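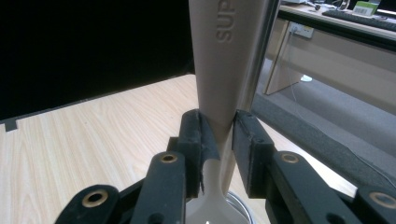
Buying the Second Gripper: notes for a talk on equipment budgets

Apr 16, 2026
Speaker notes by Canan Saraç

Slide 1 - Title. Say hello. Wait for the people at the back to find chairs. Mention that I am the one who signs the purchase forms at Odari, so I am either very popular or very unpopular depending on the month.

Slide 2 - What we asked for. In December the lab put in a request for one robot arm. One line, one price, a link. Read the line out loud, slowly. Pause for the arm people to nod. Then ask the room what the arm was going to hold things with.

(If nobody answers, call on Tarun Garg. He knows, he wrote the request.)

Slide 3 - The iceberg slide. I know. Everyone has one. Leave it up for no more than a few seconds and go straight to the list: arm, mount, table, cabling, pads, spare pads, more spare pads, training time, somewhere to put it. The mount was not in the quote. The table was "we've got a table". We did not have a table.

Slide 4 - Hand-held first. This is the main point of the talk, so slow down. Before paying for an arm, we bought 2 hand-held grippers and had people do the jobs themselves. Picking up a plastic spoon by its neck sounds like a poor use of a graduate. It is also a very cheap way to learn that your jaws are the wrong shape for spoons. Vignesh Achari kept a notebook of every object we wanted handled and crossed off the ones we'd only put in to look ambitious. The list got a lot shorter and so did the spec.

Slide 5 - Wear. Hand the old gripper round if I've remembered to bring it. Get people to look at the pads: chipped edges, scuffs, a strip along one inner face that has started to fray. The pads are a consumable. Budget for them like printer toner, with the same resentment. Our first plan had them down as a one-off purchase. Akash Ahuja had a word with me about that, and then several more.

Then the pivots. Brass grommets, dusty arms. Cleaning is a job, so it needs a name next to it on the rota and some hours in the plan. "The team" is not a name.

Slide 6 - Numbers. Keep it short, people write these down wrong.
- Float for small parts: 200 a month. Pads, tape, screws, spoons. Yes, spoons are a budget line. Finance queried it. I have kept the email.
- Set-up time before anything useful happens: up to 40 hours per station. Ours were nearer the top end. Put it in the plan as hours, with the wages attached, or it will come out of somebody's evening.

Slide 7 - Quotes. We had one from Vondisgate and one from Levchenko. Don't get drawn into which was better. The difference between them was almost all delivery, fitting and support, none of which appeared on the front page of either. Advice: ask for a price with the thing bolted down and working. See how long the reply takes.

Slide 8 - Who says yes. Ashok Tiwari's rule from the Prerora project, which I have stolen: whoever asks for the machine also writes the page on how we get rid of it. Storage, resale, scrap. People find they want slightly less machine.

(Skip slide 9 if running over. It's a pie chart and I don't like it either.)

Slide 10 - Where we are now. Arm still not ordered. Revised request is with me and has a mount on it, a real table, and pads for the year. Tarun is being very patient. I plan to sign it once the floor loading comes back.

Questions. Someone will ask about leasing. Answer: we looked, the minimum term was longer than the project. Someone else will ask whether they can borrow the hand-held ones. Answer: the form is on the shared drive.

Contact: Canan Saraç, Equipment Planning, Odari
© 2026 Odari. Slides and notes may be shared inside the company.
Back to top

Related talks
- Spare parts: who orders them and who thinks they did (Akash Ahuja)
- Reading a quote from the last page backwards (Ashok Tiwari)
- What we crossed off the object list (Vignesh Achari)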